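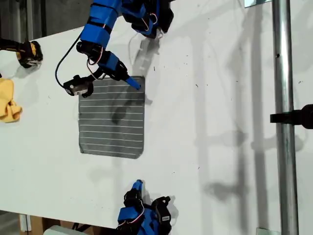
Speaker notes: Cleaning up redirects after a site move
February meetup, 7:30 p.m. slot, 25 minutes plus questions

Slide 1. Title
Say hello, thank Mahnaz Ghasemi for the invite. Mention that the slides go up on the meetup page tonight so people don't need to take photos.

Slide 2. The job
Landport sells marine hardware online. They bought a smaller shop, Plullside, and wanted both catalogs on one domain. Two sites, two different URL patterns, one developer. The old Plullside domain had been live for eleven years and had most of the links.
Traffic to the moved pages fell in the first month. I was called in after the move. Say that early, people always ask why we didn't plan it differently.

Slide 3. What we found
First crawl list had just over 4,000 old URLs. Pulled from three places: the old sitemap, server logs, and the link export. Don't rely on the sitemap alone. It left out every discontinued product, and those pages had some of the best links.
1,851 of the old URLs went to the home page. That was the catch-all rule.
1,429 went through two or more hops before they landed.
The rest were fine or returned a 404.

Slide 4. Why the catch-all is a problem
Search engines tend to treat a mass redirect to the home page as a soft 404. The link value mostly goes nowhere. Visitors don't like it either. Somebody clicks a link to a bilge pump and gets a banner about spring shipping.
Ask for a show of hands: who has one of these rules running right now?

Slide 5. Chains
Show the Plullside example. Old http address to https, https to www, www to the new domain, new domain to the version with the trailing slash. Up to 5 hops on the worst ones.
Each rule made sense when it was written. They were added by different people in different years, in the server config, in the shop software and in the CDN.
Pause here. Let them read the chain.

Slide 6. The mapping sheet
Columns: old URL, status now, linking domains, visits in the last year, new URL, who checked it.
Sort by linking domains first, then visits. Work from the top.
Orsolya Virág did the product matching at Landport. She matched on part number, not on product name. Names had been rewritten twice and the automatic match on names got a lot of them wrong.
If there is no matching product, go to the category. If there is no category, leave it a 404 or use a 410. It's OK for a page to be gone.

Slide 7. Putting it live
All rules in one place. We picked the server config.
Took out the catch-all last, after the mapped rules had been tested on staging.
Updated internal links, canonicals and the sitemap the same day. Internal links were still pointing at old addresses in the footer and in the buying guides.

Slide 8. Results
Show the chart. Point out the dip in week two, then the climb. Category pages came back first, product pages slower. Buying guides have still not fully recovered. I don't have a good explanation for that, say so.

Slide 9. Same job, smaller: Urgate
Skip if past 7:50.
Only 2 templates, one afternoon of mapping. Keep the old domain registered. They nearly let it lapse.

Slide 10. Questions
Likely ones: how long to keep redirects (as long as you can, a year at the least), 301 or 308 (either), does Shukla handle this (it exports the chains, it doesn't fix them).
Leave contact slide up.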